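A **sign-on bonus** is a one-time payment made by an employer to a person who accepts an offer of employment. It is paid in addition to base salary and is usually described in the offer letter or in a separate agreement attached to it. The payment is also called a *signing bonus*, *joining bonus*, or *hiring bonus*. It is distinct from a referral bonus, which goes to an existing employee who recommends a candidate, and from a retention bonus, which is paid to a person already employed.

## Purpose

Employers offer sign-on bonuses for several reasons. A candidate who leaves a job in the middle of a performance year may give up an annual bonus or unvested stock, and the payment can make up part of the loss. An employer whose salary bands are fixed may also use a one-time amount to improve an offer without changing the pay structure for the whole team. In occupations where trained workers are scarce, the bonus may be advertised openly in the job posting.

The payment does not raise base salary. Later increases, overtime rates, and retirement contributions that are calculated on base pay are therefore often unaffected by it, although the rules of individual plans differ.

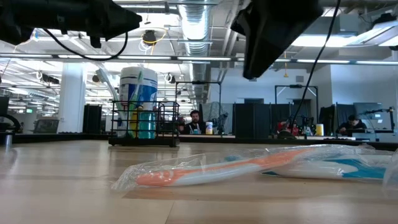 ## Forms of payment

### Cash

Cash is the most common form. The full amount may be paid with the first regular paycheck or after a short waiting period, such as the end of an introductory term. Large bonuses are frequently divided into installments. A typical arrangement pays one part on joining and the remainder on the first anniversary of the start date, provided that the employee is still in service.

### Equity

Companies that issue stock to employees may grant restricted stock units or options in place of cash. Such grants vest over time under a written schedule. Their final value depends on the share price, and in a privately held company the shares may be difficult to sell.

### Relocation and other support

Relocation assistance is sometimes presented together with a sign-on bonus, but the two are normally recorded separately. Relocation funds are tied to the cost of moving, while a sign-on bonus may be spent as the employee wishes.

## Repayment terms

Many agreements contain a repayment clause, commonly known as a *clawback*. The clause requires the employee to return all or part of the bonus on resigning, or on being dismissed for misconduct, before a stated date. Under a prorated clause, the amount owed falls with each completed month of service. Under a full repayment clause, the entire sum remains due until the last day of the term.

Points commonly settled in the agreement include:

- the length of the service period and the date on which it begins
- whether the gross amount or the net amount must be returned
- the treatment of layoffs, disability, and family leave
- whether the employer may deduct the balance from final wages

The extent to which such clauses can be enforced varies by jurisdiction. Some places limit deductions from final wages or require written consent at the time the deduction is made.

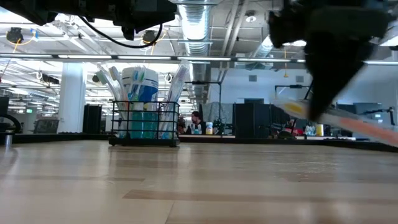
## Tax treatment

In most countries a cash sign-on bonus is treated as taxable wages in the year it is received. Employers in the United States generally withhold tax from it under the rules for supplemental wages. Repayment in a later tax year can complicate the employee's return, as tax has already been paid on income that was afterward given back.

## Use in practice

The software firm Rovitz adopted a written sign-on bonus policy on 14th January, covering engineering and data positions at its Usberg and Bowen offices. The policy applied to 115 open positions and set a service period of two years, with repayment prorated by month. Bonuses under the policy were paid in two installments. Vilden, a payments company recruiting in the same market, offered stock grants to new engineers and paid no cash on joining.

## Criticism

Sign-on bonuses can produce pay differences between new and long-serving employees who perform the same work. Critics also note that the terms are often negotiated privately, which favors candidates who know that such payments are available. Repayment clauses have drawn separate objections on the ground that they may discourage workers from leaving unsuitable jobs.

## See also

- Employee stock ownership
- Notice period
- Retention bonus
- Total compensation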